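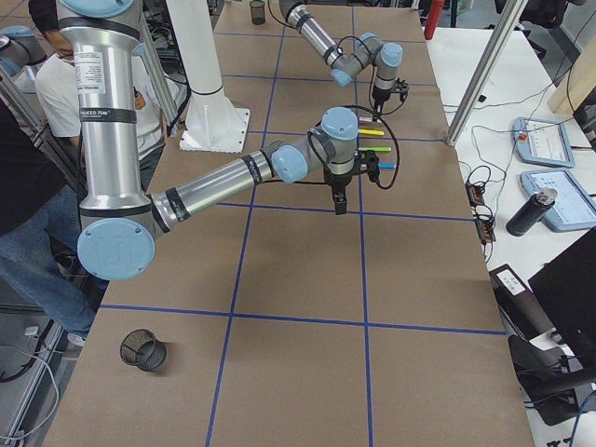
Notes for session 3: Listening before writing

Teacher: Vicente Toledo, room 62, Stedton

Today we practice the "slow page". Please bring a notebook without lines and a soft pencil.

Sit with both feet on the floor and close your eyes. Follow ten breaths. When a thought comes, let it pass and return to the breath.

Then write for eight minutes, and do not stop to correct. Spelling is not important in this exercise.

After it, read your page one time in silence and underline one sentence which surprises you.

Homework: repeat the exercise on two mornings.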